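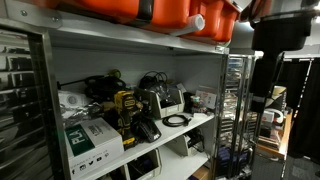
A cordless drill, its charger and the cable bin share the middle shelf.

The Shelf Where Everything Ends Up

Every workshop has one shelf that takes what the other shelves refuse. At Halasero, a small repair and prototyping shop, it is a white metal unit with wire racks on either side. For most of last year it was the first place people looked and the last place they found anything.

The shop moved in last November and bought the unit secondhand from an office that was closing. The plan was to use it for two weeks while the proper cabinets were being ordered. The cabinets never came, and the shelf filled up.

Cables were the worst of it. Each new device arrives with at least one, and a shop that handles other people's electronics ends up with a lot of strays. When the staff emptied the unit onto the floor this spring, they had about 200 cables, and a good share went straight to recycling. Anything with a cracked jacket or a bent plug was out. So was any power lead that could not be matched to a device in the building.

What stayed went into beige bins. The bins were chosen mostly for their depth. A cable dropped into a shallow tray slides out the other side, and in a lidded box it is forgotten by Friday. An open bin lets you see the mess and reach into it, though a long cord will still climb over the rim if it was wound in a hurry.
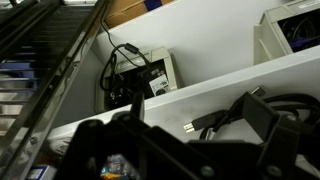

USB cables are the ones that get borrowed most, so they tend to live outside the bins. The rule at Halasero is that a cable in use this week can stay on the open shelf, coiled. On cleaning day it goes back in. Coiling matters more than the container does. A loose loop as wide as a hand holds its shape without a tie, and it doesn't strain the wire where it meets the plug. Tight wraps around a charger do.

Tools follow a different rule. The drill stands upright on its battery, next to the charger, because the two were always being hunted for separately. Cases go on top, where their weight keeps them put and the handles are easy to grab. Boxes of printer supplies get the near corner, and dust masks stay within reach of the people who sand.

Labels were tried and mostly given up. The shop bought a set of 12 from Wallin, a stationery supplier, and half of them described things that had moved within a month. A few small cards have survived.

The new cabinets are still on the wish list. A quote from Nudari, which fits out workrooms, is pinned up by the door — it covers doors, drawers and a lock. Some of the staff would rather keep the open shelf. They say a closed door would only hide the next 200 cables, and they would have to buy more bins anyway.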